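Kullaton and Elterus Extend Border Truce as Monitors Report Fewer Violations

The governments of Kullaton and Elterus have agreed to extend their ceasefire for another 60 days, keeping a fragile calm in place along the Skavthorpe valley while talks on a longer settlement go on.

The extension was announced in a joint statement late in the evening, a few hours before the earlier agreement was due to run out. Both sides said their forces would stay where they are and that heavy artillery would be kept at least 20 miles from the line of contact.

Fighting broke out in April after months of shelling and raids across the valley. According to the monitoring mission, 1,802 people were killed before the first truce took hold, most of them civilians living in villages on the Elterus side. Both armies dispute the total, and neither has released a full list of its own losses.

The mission said it recorded 30 violations in the last month of the old agreement, mainly small arms fire at night. That was fewer than in the month before. It did not assign blame for most of them, and said its patrols were still being turned back at two checkpoints south of Skavthorpe.

Under the new terms, patrols are to have access to both checkpoints during daylight hours. The Kullaton defense ministry said it would honor that clause as long as Elterus stops moving armored vehicles through the hills at night. Elterus denies doing so and says the traffic its neighbor complains of is made up of supply trucks. 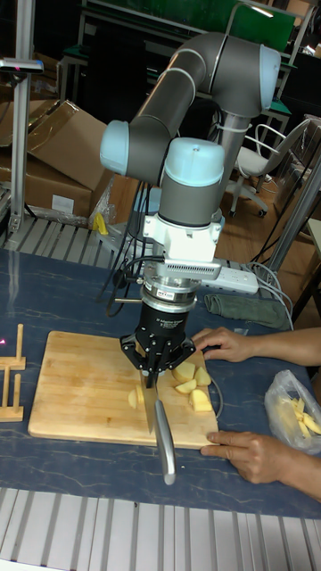 Elterus would not accept a permanent line drawn through farmland its citizens have worked for generations, its foreign ministry said in reply to questions about the next round of talks. The ministry added that it was ready to discuss shared use of the valley road, but only after Kullaton pulls its troops out of the Kröger heights.

The heights have been the main sticking point from the start. Kullaton took them in the first week of the war and says it needs them to stop rocket fire on its towns. Elterus calls the position an occupation and points out that the guns placed there can reach the only hospital in the area.

Critics in both countries say the truce has given the two armies time to dig in. Opposition parties in Kullaton want parliament to vote on any further extension, and have asked why the government published only a summary of the agreement. The government says the rest deals with troop positions and will stay closed for now.

For people in Skavthorpe, the more pressing matter is the road. It has been open to aid convoys and local traffic in the mornings only, and roughly half the families who left have not come back. Town officials say the water plant is running again - though at low pressure - and that the two schools on the east side cannot open until the ground near them has been cleared of unexploded shells.

Negotiators are due to meet again next month. The agenda includes prisoner exchanges, the return of bodies and opening hours for the valley road. The status of the Kröger heights is not on it.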